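Episode validity rules for drawer tasks, second revision

I rewrote our rules for scoring simulated drawer tasks in April, after we found that two evaluators at the Nisdale office had scored the same batch of rollouts and disagreed on 291 of them. The batch had 3,087 episodes in it. Most of the disagreements came down to what counts as "open," and the old document did not define it. It said the drawer should be "clearly open at the end."

The new rules are written for bimanual tasks in the Ostapchuk scene set, but most of them carry over to other articulated furniture. I am putting them here because I keep getting asked for them by email.

Success is read from joint state. The drawer joint position is compared against a fraction of its travel, and the fraction is stored in the task file next to the asset name. Renders are used for review only. A drawer that looks open from the head view can be short of the threshold, and at a steep camera angle the difference is hard to judge by eye.

The threshold must hold for a set number of consecutive steps. The old checker fired on the first step that crossed the line, so a drawer that bounced off its limit and slid back was logged as a success. We now require the hold period to finish before the episode ends.

Name the target by link, never by color or position alone. Randomization changes the materials, and "top drawer" is ambiguous once a cabinet is stacked on another asset. The language instruction given to the policy can say whatever the task author wants. The checker needs the link name.

Any drawer other than the target must finish within tolerance of its starting position. Objects resting on the furniture are treated the same way, with a looser tolerance. If one falls, the episode is tagged "disturbed" and reported in a separate column. It is not folded into the failure count. I went back and forth on this, and Didis still does it the other way in its own reports, so check before comparing tables.

The idle arm needs a rule as well. We had no limit on what the unused arm could do, and some policies let it drift into the furniture. Contact between the idle arm and any scene body is now logged with the step number and the peak force. Posture is not restricted. A raised arm is fine if it stays clear.

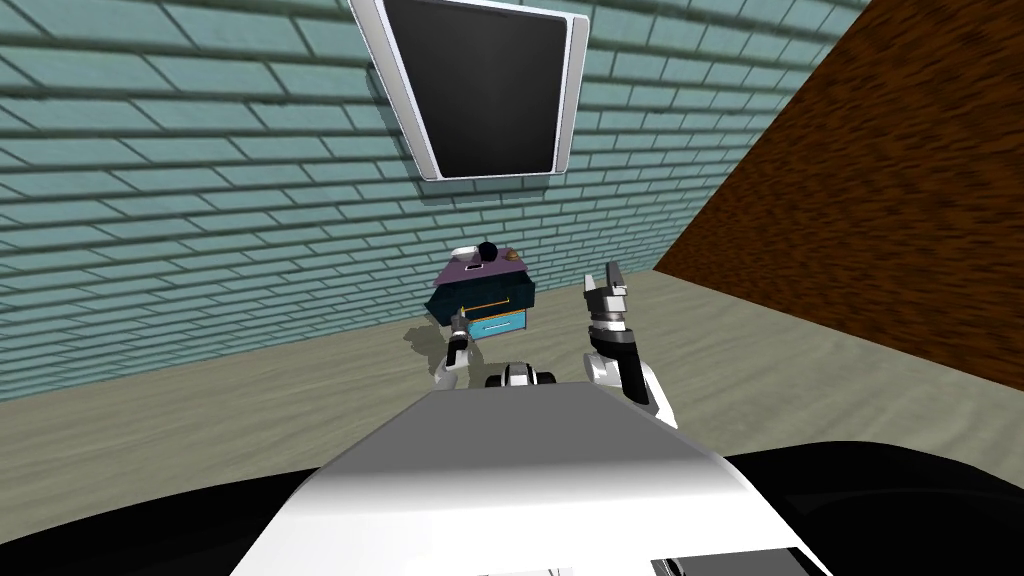
Head view, drawer task. Left gripper at the upper drawer, right arm raised.

Reviewers get one still per flagged episode plus the joint trace. The still is for orientation. If the trace and the still seem to disagree, the trace decides and the reviewer leaves a note.

Episodes are capped at 4,000 simulation steps. Timeouts are failures, including those where the drawer was moving when the cap was reached. Physics errors, such as interpenetration at reset, are excluded and rerun with a new seed, and both seeds go in the log.

Open items: the tolerance for small objects is still one value for all assets, and the Kusdale kitchen files have drawer limits that do not match their meshes. Until those are fixed, leave the Kusdale assets out of any reported number.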